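# Chapter 3: Seasonal Candles and the Household Calendar

Many households mark the weeks before a festival with an object that changes a little each day. A paper calendar loses its doors, a string of small bags is emptied, and a candle grows shorter. This chapter deals with the last and least studied of these groups, the candles and lights of the winter window, and with the customs that have grown up on the street side of the glass.

The town of Stindport offers a useful case. Every winter, households in the old harbour streets place a light in one front window and leave the curtains open until nine in the evening. The custom has no religious service attached to it and no fixed form. Some families use a single white candle, others a row of lanterns, and a few the painted tin holders once sold at the Salgado market. What the windows share is an hour and a direction – they face the street, and they are meant to be looked at by people walking past.
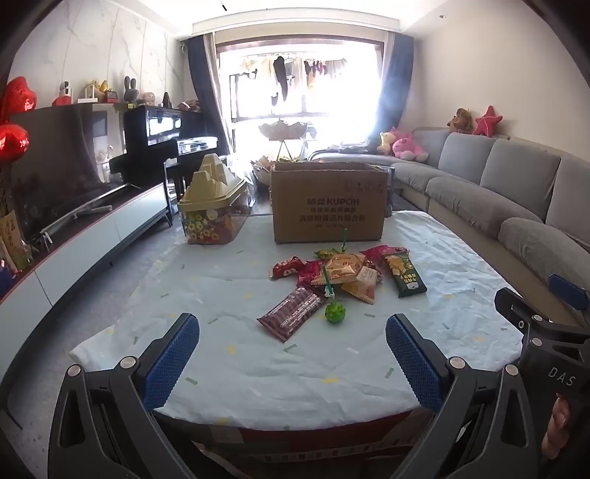

Natália Cunha remarked that her grandmother judged a window by its distance from the pavement and cared very little for the decoration inside it. A light set too far back, she said, was a light kept for oneself. Her remark introduces a distinction that will be used throughout the chapter, between lights intended for the household and lights intended for the passer-by.

## 3.1 Household lights

Household lights stand on the table or the mantelpiece. They are lit at a meal or before bedtime, often by the youngest person able to hold a match safely, and put out by an adult. Their use is private and varies a good deal from family to family. Written records are therefore scarce, and the student must rely on letters, shop accounts and conversation. In Pindard, a village of 200 houses inland from Stindport, the shop accounts list candles in boxes of 20, with larger orders at the close of the year.
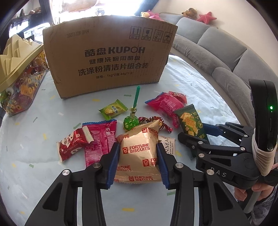

The Pindard accounts also show a second, smaller rise in August, when the village holds its evening supper out of doors. Earlier writers took this as proof of a lost summer festival. The evidence is thin. Suppers held after sunset need light, and the orders for that month are of plain kitchen candles, without the coloured wax bought in winter.

## 3.2 Street lights

Lights intended for the passer-by follow stricter rules, even where those rules are unwritten. Neighbours notice a dark window, and a household in mourning may ask the house next door to show two lights in its place. The arrangement is known locally as Fonance – a word also used for any small favour returned without being asked for. 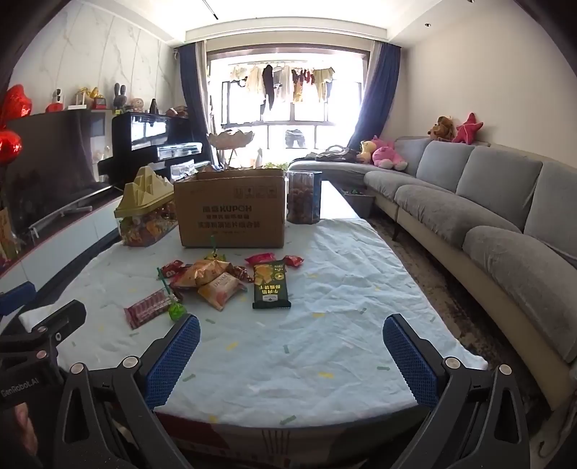 Why did the custom survive in Stindport when it faded in Pindard? The harbour streets are narrow and the front rooms open directly on to the pavement, so a single candle can be seen by everyone who passes, whereas the houses of Pindard stand behind long gardens.

Section 3.3 examines the layout of both places in more detail. Students should first read the extracts from the shop accounts at the end of the chapter and note which orders can be linked to a named house.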